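Edge lifting on a laminate desktop near the cable hole
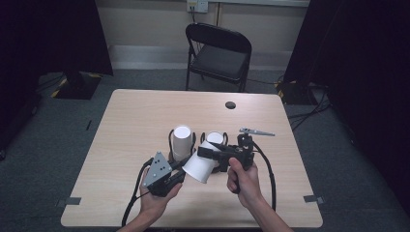

Asked by Oriana Jara, 6/10/24

The desk is a Fidero, laminate on chipboard, bought second-hand in May. Along the back edge the edging strip has come away over a length of 56 mm. I can slide a piece of paper behind it. The board underneath feels firm when pressed and has not swollen. Do I need to strip the whole edge, or can I reglue the loose part? I have PVA and a tube of Griden contact adhesive.

3 answers

Sebastián Acuña
Reglue the loose part only. If the strip was fitted at the factory it is probably held with hot-melt, so try heat first. Set an iron to medium, no steam, put baking paper over the strip and hold for 5 seconds at a time. Press with a wood block until cool. If the old glue has gone to powder, scrape it out with a blade and use the contact adhesive: thin coat on both faces, leave until touch dry, then press. PVA will not grip the back of a plastic strip.
Check the rim of the cable hole as well. Bare chipboard there takes up water from spills. Two coats of varnish will seal it.

fustach_7
superglue. did mine years ago, still on

Ansari
Agree with the iron, but test the heat on the underside first. Thin PVC edging shrinks if it gets too hot and then you are buying a new strip. With contact adhesive, tape it down and leave it 14 hours before leaning on it. Trim any squeeze-out with a plastic scraper.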